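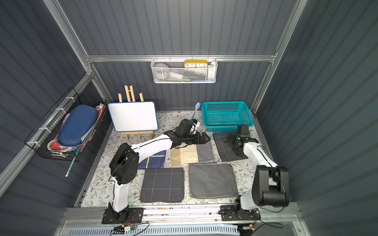
The new Wuton town council wants shorter meetings, and it wants them by August. Good luck. The last one ran past midnight, most of it on a parking ordinance, and the seats in the back row were empty long before the vote. What the room needs is a clock where every member can see it, even a cheap one like the yellow clock standing in that wire basket. White face, black numerals. Put it by the microphone and start there.

The money is the real story, though. The draft budget puts 3,768 dollars into meeting costs. Printing, mostly. Agendas, packets, extra packets for people who lost the first packet. Members from the Sonuder side of town want it all online. Members from Etim say half thier residents still come in for paper. Both are right, probably. 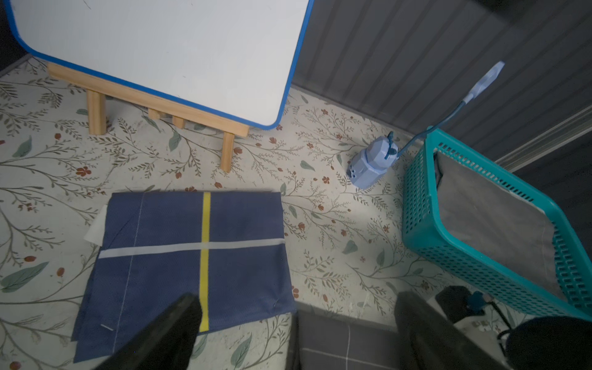

Public comment

Speakers get three minutes now. The proposal on the table cuts that to two and caps the list at 20 names. Not popular. Twelve people signed up to speak against it at the July session — and every one of them ran over.

A compromise is going around: keep the three minutes, move comment to the top of the agenda, before the consent items. Parents with small kids could be home by eight. Cheap fix, no ordinance needed, just a rules vote.

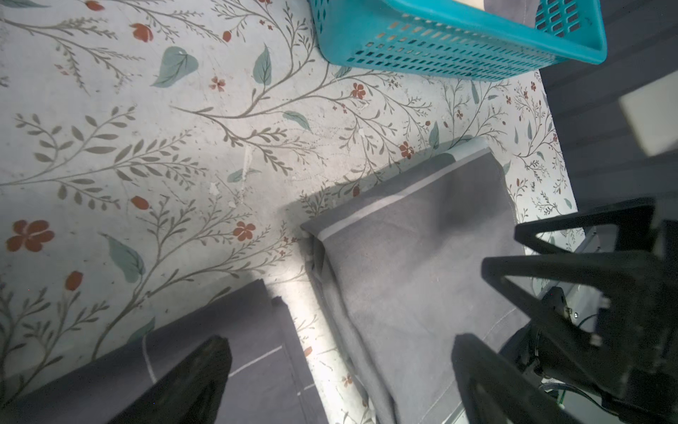
The Soltura annex

Still no decision. The old Soltura building would give the council a bigger room and real parking. Rent is the sticking point, and so is the roof. An inspection alone would cost 2,000 dollars, and the council has has put that off twice. 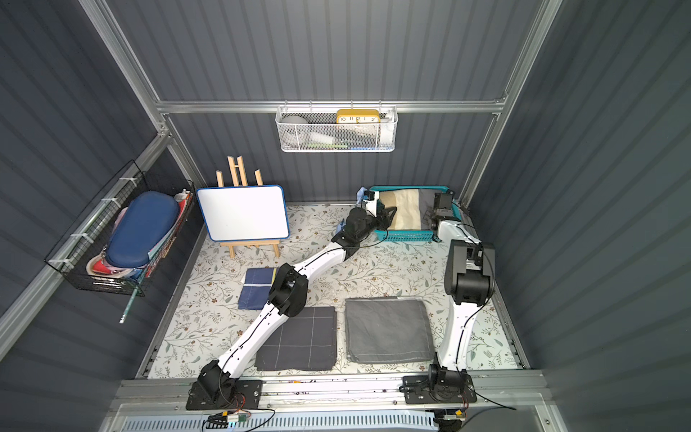
Without the inspection there is no lease, and without a lease the overflow crowd stands in the hallway again. Some members would rather fix up the current chamber. New speakers, better chairs, a ramp that meets code. Others call that throwing money at a rented room. The rules vote comes first, in August. The annex goes on the agenda after that, if there's time left.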